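Three Nights at the Andstead, or How I Learned to Love a Corridor

Monday, June 1, 2026

I have now stayed in enough mid-priced hotels to know that the word "boutique" means the lamp is hard to switch on.
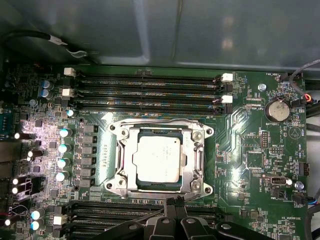

The Andstead calls itself boutique in four separate places between the street and the front desk, so I was ready for the lamp. I was less ready for the walk. My room was 363, and you would think that put it on the third floor, somewhere past 362. It is on the third floor. It is past 362 only if you approach from the far staircase, the one by the ice machine, and if you take the elevator you come out next to 340 and meet a wall with a painting of a heron on it. Left of the heron is a fire door. Through the fire door are four steps down, then a bend, then five steps up again, and by then you have stopped believing in floors.

Apparently the place used to be two hotels. One was called the Hesura and was a bit fancy, and the other one was just where salesmen slept. Somebody bought both in 2000 and knocked a hole through, and the four steps down and five steps up are where the buildings fail to agree with each other. I got this from Marin Stoyanova at the desk, who has clearly told it to a great many people holding suitcases.

The room itself was fine. Better than fine, if I'm in a generous mood, and I slept well so I am. Big bed, a decent chair, a window that opened more than the usual two inches. The view was of the back of a bakery, which sounds like a complaint until five in the morning, when the smell comes up and you lie there forgiving people. There was a desk with an outlet above it, at a height where a person might use it. I have stayed in places at twice the price where charging a phone means moving the bed.

The lamp had no switch. I want that on the record. It had a brass ring on the base that you turned, and a second brass ring above it that you also turned, and the two rings had opinions about each other. Night one I slept with it on. Night two I unplugged it. Night three I got both rings right by accident and had to do without reading because I wasn't going to risk touching it again.

Breakfast is in the old Hesura dining room, which still has its ceiling, all plaster leaves and a big pale circle where a chandelier must have hung. It costs 40 dollars if you pay for it on the day and nothing if you booked the rate that includes it, and I had booked the other rate to save 12 dollars a night. I will leave you to do that sum. I have done it several times. On the first morning I went out instead and found a place called Petek, two blocks toward the river, with six tables and a woman at the register who called me "young man" (I am not). Eggs with peppers, bread, a bowl of honey so thick the spoon stood up in it, tea that kept arriving. I went back on both the other mornings and ordered the same thing, and on the third she started making it when I came through the door. I would fly back for that.

My friend Jiahui Fang, who lives in town and had talked me into the trip back in February, had never set foot in the Andstead and wanted to see the inside. So we had a drink in the bar on Saturday night. The bar is called Brullix, and I asked what it meant and was told it didn't. The menu is printed in gray on slightly lighter gray. Jiahui held her phone over it like somebody looking for a gas leak and read it out to me. We had something with grapefruit in it, and then something with smoke in it, and I couldn't tell you which was worth the money - maybe the smoke. The olives were excellent and they keep bringing them, so if you're on a budget there is your dinner.

She walked me back to the elevator and I made her come up and see the heron. She agreed it was a very large heron. Then she got lost on the way out and called me from the ice machine.

Some practical things, for anyone who found this page by searching for the hotel and has been waiting patiently. Parking is in a garage around the corner and it isn't cheap. The streetcar stops right outside and runs until one, and rooms at the front will hear it, so ask for the bakery side. The pool in the photos belongs to the gym next door. Guests can use it from two until five, so take a swimsuit if your afternoons are free. Mine weren't. Check-out is at eleven, and they mean eleven. Water pressure was terrific. The towels were the good kind. The wifi asked me to log in again every time I stood up.

If you have trouble with stairs, call ahead and say so before they assign you anything. The rooms numbered below 340 are all on the elevator side with no steps, and Marin told me she'd move anyone who asked. It isn't mentioned on the website, though the website does have a paragraph on the scent in the lobby (fig).

Would I stay again? Probably, yes. I'd book the bakery side, skip the breakfast, and pack a flashlight for the lamp. I've got two nights there penciled in for the fall, if Jiahui's couch is still occupied by her brother.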